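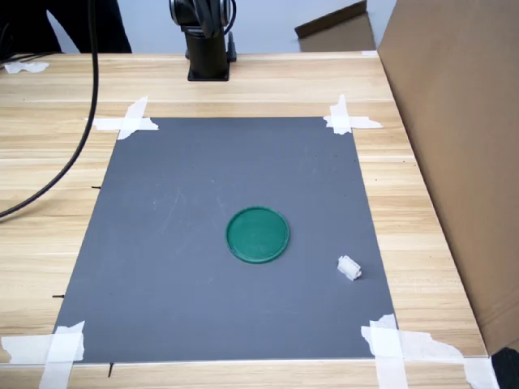

Condale pine desk, 3 months in

Posted September 5, 2026 by Kartini Pillai

Four stars. Would be four and a half but for the drawer, see below.

Bought to replace a glass one I hated. Work from home most days, two monitors, a laptop, too many mugs. Wanted real wood, pale, no shelf thing on top. Looked at the Vusov first (nice legs, silly price) and a Trokia in a showroom that wobbled when I leant on it. Went for the Condale in the end. Paid 400 with delivery, which was a bit more than I'd planned.

Delivery
Two boxes, one heavy. Driver left both in the hall, so get someone in to help if you're upstairs. Corners well packed. One dent on the back edge, faces the wall, couldn't be bothered to complain.

Putting it together
Instructions are pictures only and page two is wrong, the left and right rails are swapped. Did it, undid it, did it again. 8 long bolts for the frame, a little bag of shorter ones for the drawer. Allen key supplied is rubbish, use your own. Took me an evening. On your own it's doable apart from turning it over, don't try that bit alone.

The top
Best thing about it. Solid, smooth, lovely grain running the long way. Came oiled but only just, first week I had a ring from a cup of tea. Sanded that patch with 400 grit, went over the whole thing with 600 after, then two thin coats of Gavalas hard wax. No rings since. Do this BEFORE you load it up with stuff, I had to clear everthing off and work in the kitchen for two days.

It is soft though. Press hard with a biro on a single sheet and you'll see the writing in the wood. Anything you do with a knife or a lamp clamp, put something under it. If you tape things down use proper masking tape and take it off slowly, parcel tape pulled a bit of the finish up on mine.

Size
Deep enough for a keyboard and a notepad in front of it, which the glass one never was. Legs are set in at the back so you can push it right up to a skirting board. Bit low for tall people. My brother in law Tymofii Hrynyshyn is 6ft something and his knees hit the drawer. He's put his on blocks.

Wobble
None to speak of. Retighten the bolts after a fortnight, mine had all gone slack, and it's been fine since. Typing hard doesn't move the screens.

The drawer
Cheap. Thin base, bows in the middle if you put anything heavier than pens in. No stop at the back so it comes right out if you yank it. Mine has landed on my foot twice. They could have left it off and knocked the price down, I'd have been happier.

Cables
No hole, no tray. Drilled my own hole with a flat bit, went through easy enough. Screwed an extension lead to the underside. Check your screw length first!!

Customer service
Emailed about the swapped rails. Reply came in two days, quite polite, said they'd pass it on. Asked for a spare drawer runner as well and still waiting for that.

Would I buy it again, yes, for the top. If the runner ever turns up I'll udpate this.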